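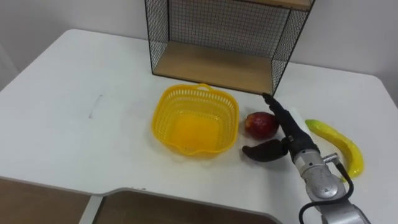

The yellow basket and the mesh shelf, with the apple and the banana still out on the table

Visits > Showrooms and open days > Prelora, 7 April 2018

I'd been meaning to get over to the Prelora open day ever since a flyer for it turned up in February, stuck in with a catalog I hadn't asked for. They fit out small shops, break rooms and kitchens — shelves, baskets, counters, all the stuff you lean on without thinking about it — and once a year they let the rest of us in to poke around. I run a very small farm stand with very bad shelves, so I was basically their dream visitor.

Getting there was the hard part. The building is out past the Brondby warehouse, the road signs give up a good mile before you need them to, and I drove by the entrance twice. Parking was free, though, and there was coffee right inside the door (decent coffee, too!), so all was forgiven. The woman at the desk gave me a sticker with the number 184 on it and told me to go wherever I liked as long as I didn't open anything with a red tag.

The front hall is the big glossy part, with full kitchens and a pretend bakery with pretend bread. I'll be truthful, I walked through it fast. The kitchens were lovely and they were also 827 dollars for a single corner cabinet, and I don't have that kind of corner. I did stop to open and close a bunch of drawers, as did everyone else. You could hear it all over the hall, swish, thunk, swish, thunk.

The side rooms were where I ended up spending most of my afternoon. They're plain, white walls and tables mostly, and that's where you get to see the small things properly. My favorite was the fruit table. It's a white table with rounded corners, and on it there's a black wire-mesh shelf unit pushed up by the wall, and then a yellow basket out in front. I mean YELLOW. You spot it from the hallway. There was an apple and a toy banana lying next to it, and the idea was that you'd move things around and see how you'd set up your own counter.

So I did! I had the banana on the bottom shelf, then in the basket, then back on the shelf with the apple for company. The basket won, if you ask me. It has rows of little slots all through the sides, so you can see what's in there and the air gets through, but the floor of it is solid. That matters more than you'd think when you sell cherries. The ones I have now are open underneath and I've had juice on my shoes every July for years. It's also got a small arched handle on the rim, nice for pulling it toward you across a table.

The shelf I went back and forth on. I like the mix of black mesh and light wood, it looks a lot less like a garage than the all-metal kind, and the mesh on the back and side means you could hang price cards anywhere you want with a couple of clips. My worry is dust. All those tiny squares! I have a wire rack at home and I've cleaned it with a toothbrush exactly once, and I'm not doing that again for a shelf. A man who was looking at it the same time as me said he'd just take his outside and hose it down, and I said what about the wood, and he had to think about that.

The white tabletop I wanted to like. It's bright, and fruit looks terrific on it, the red of the apple especially. But there was a gray smudge over on one side, and once I'd noticed it I kept noticing it. My stand gets muddy hands, leaky pens and one very friendly dog. I'd be wiping all day.

After that I sat in on a talk about lighting, sponsored by Sotomayor, which ran long and had almost 195 slides (it felt like it, anyway). What I took away was that warm bulbs are kind to peaches and mean to lettuce. The Drastent people had a table by the exit with label holders and hooks, and I bought 2 packs of the clip-on kind because they were marked down and because I have no self-control near an exit.

No basket, sadly. They don't sell single pieces on the day, you have to order, and the order form wanted a business number I didn't have on me. I've sent it in since. I asked for six in yellow, and now I'm wondering if I should have gone with eight.

If you're going next year, wear flat shoes, eat beforehand (coffee is all there is) and do the side rooms first, before the lighting talk lets out and everyone heads for them at once.

© Stand & Shelf Notes | Contact | Back to top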